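# Cleaning a small white cabinet with a door, and keeping plants on top

In our flat in Penside we have a small white cabinet which stands on the floor, with a door at the front and flat top. Many people put it in the corner and forget it. I clean mine every October and again before the summer visitors come, and it takes 29 minutes if I don't stop for tea.

**You will need**

- two soft cloths
- warm water with a little dish soap
- an old toothbrush
- a tray or newspaper for the plants

**Steps**

1. Take the plants down first and put them on the tray. Check under each pot for a ring of water.
2. Move the stools and chairs away, so the door can open fully. Mine swings to the left and needs more room than you would think.
3. Take out everything from inside. Wipe the walls from top to bottom, then the floor of the cabinet.
4. Wipe the shelf with a cloth that is only damp. Dry it at once with the second cloth - wood does not like to stay wet.
5. Clean both faces of the door. For glass, use a clean part of the cloth and go in one direction.
6. Use the toothbrush at the hinges and around the feet.

If there are printed labels on your cabinet, go around them with a dry cloth. The colour of the print can come off with soap, and you may want the information later.
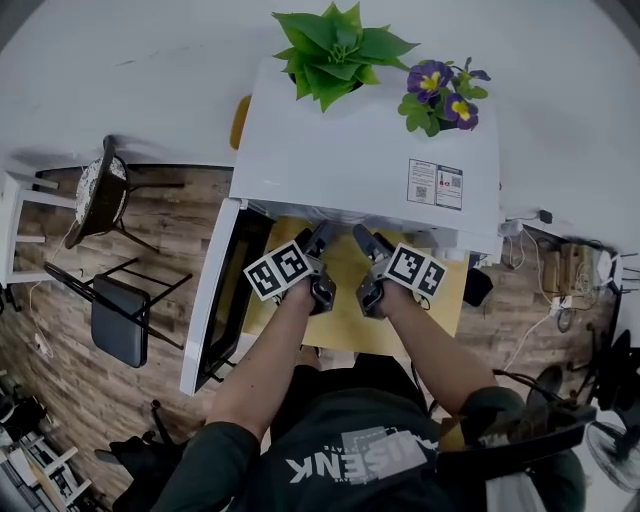 Leave the door open until the inside feels dry to your hand. Then you can put the plants back. I keep a primrose and one plant with thick leaves on the top, and I turn the pots a little every time I water them, so they grow straight. Water them in the sink and let them drain before they go back.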